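Let the Strips Grow

29 August 2020

I've been arguing with my neighbor across the fence since last October, and I'd like to argue with the rest of you now. The subject is grass. Specifically, the strip of unmown grass and weeds I leave along the creek on the low side of my place, which he thinks is a disgrace and which I think is the best-looking thing I own.

I farm on the Plondton road, corn and beans mostly, with a few acres of hay I keep for a friend's horses. My dad farmed it before me and he plowed right up to the creek bank. Everybody did. You could drop a wrench off the tractor and hear it splash. Ground was ground, and leaving any of it alone felt like leaving money on the kitchen table with the door open.

Well, the creek took some of that ground anyway. It took it a little at a time, every spring, and one year it took a piece big enough that I had to move a fence. That was when I started thinking my dad and I had maybe been farming for the creek (he'd have hated hearing me say it, and he'd have told me so at length).

So I quit. I backed off the bank, seeded a mix with switchgrass and some clover in it, and let the rest come up how it wanted. The first year was ugly, I'll give my neighbor that. Ragweed up to my chest. I got two phone calls about it and one very polite note in the mailbox. The second year the grass got hold, and by the third there were meadowlarks in there and the bank had stopped slumping at the bend where it always used to go.

The strip cost me roughly 7 acres. I know what 7 acres of corn is worth and I'm not going to pretend it's nothing. But have you ever looked hard at what comes off the wet edge of a field? I did. I went back through my own yield maps and those end rows had been lousy for years. I was paying for seed, fuel and fertilizer on ground that drowned every time it rained two days running. My seed bill for that edge went to zero and I can't say I've missed the harvest. 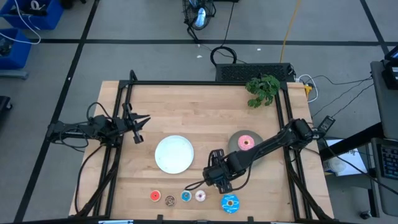
Opinion / Land & Water

Now, the part that gets me worked up is how we go about asking farmers to do this. I sat through a meeting in Kaczmarczyk this winter where we were shown slides for most of an evening, and then handed a form that I swear was written by somebody who'd been told what a farm was over a bad phone line. It wanted a soil map, a planting plan, a maintenance schedule and a signed promise for five years. For grass! I filled it out. The fellow next to me folded his up and used it to level the table.

I'm not against the rules, exactly. If public money goes into a strip then the public ought to get a strip. But a lot of people in that room would've said yes to something simple, and they went home having said nothing at all. Give a person a bag of the right seed, a one-page sheet and a number to call when the thistles show up. Let them try it on their worst corner first. You'd get more creek covered that way than with all the binders in the county.

The other thing I'd like to see is some help from the outfits that sell to us. My co-op, Larkuline, started carrying a creek-bank mix this spring, and good for them – though they stuck it in the back behind the deer feed and I had to ask twice. And the folks at Bitosau who do my spraying were great about it once I'd flagged the edge. They shut the boom off where I asked and didn't act like I'd lost my mind. That goes a long way when you're the first one on your road.

My neighbor's main complaint is weeds blowing over, and I don't think he's being silly. Thistle is thistle. I walk the strip with a spade in early summer and again before things go to seed, and I mow a pass along his side so there's a clean line between us. Took me most of a morning last time. I've also told him that if he ever finds my thistle in his beans he can call me and I'll come pull it myself, and so far he's called me once, and it was curly dock.

He did ask me last week what that switchgrass seed runs per pound. Asked it sort of sideways, while we were talking about a culvert. I told him, and I told him he could borrow my drill if he wants to try the stretch by his pond, where he gets stuck every spring. He said he'd think about it. I've got half a bag left over in the machine shed with his name on it, and the drill's already greased.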